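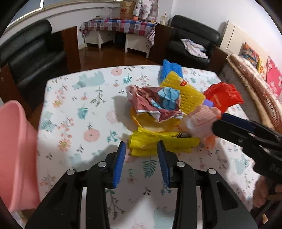 Slide 1. Both grippers at the table, blue pads on, pile of household bits in front.

(Leave this one up while people sit down. Don't start until the door's shut.)

Right, hello. I'm going to talk for up to 30 minutes about looking after a pair of hand-held grippers, and I promise there's no maths. I look after the set we call Mirkuvari, and most of what I know I learned by getting it wrong on a Thursday afternoon with people waiting.

Start with the pads. You can see them on the near gripper, the ribbed blue ones on the inside of each finger. They're the first thing to go and the last thing anyone checks! Ours get wiped with a damp cloth before every session. No solvent. I tried solvent once and the ribs went shiny, and after that you might as well have been picking things up with two bars of soap.

Change pads as a pair, always. Old left and new right will give you a grip that twists, and you'll spend an hour blaming the linkage. (Ask who's done this. Wait for hands.)

Next, the pins. Point at the silver ones, two each side. Those are the pivots, and they're where the slop creeps in. My test is dead simple: close the jaws on a strip of paper, pull it gently, then turn the strip sideways and pull again. If it slides one way and holds the other, the fingers aren't meeting square. Tighten a little, test, tighten a little more. Please don't lean on the screwdriver. I've got a small tin of stripped screws in my desk if anyone wants to see what leaning on it does.

We keep a count of closes for each gripper. The last set of pads on the left one came off at 2,923, and they were past it by then, I'd let them run on out of curiosity. I now swap well before that. Wiltamico sell the pads in bags of 100, which sounds like loads until you drop one open on a workshop floor.

Now the pile itself. Look at what's on the cloth: crinkly wrapper, yellow mesh, fluffy blue thing, and a thin pink bag at the tip of the second gripper. I love this lot for a check-up. Thin plastic tells you whether the very tips are meeting, and something thick and squashy tells you whether the jaws open and close evenly under load. A wooden block tells you next to nothing, it'll sit in any old grip.

(If running late, skip to the next bit.)

Storage. Jaws slightly open, never clamped shut, or the pads take a set overnight and you get a flat spot. We use the foam case from Kalinowski with a bit cut out so the fingers don't touch the lid. Took me 225 grams of foam offcuts and a bread knife, and it isn't pretty.

Last one, the log. Ours is a paper notebook on a string. Date, which gripper, what you did, initials. We had a lovely spreadsheet on the Brellia drive and it got filled in twice. The notebook's been full since April and we're on the second one.

(Pass round the worn pads and the new ones. Get them back before questions.)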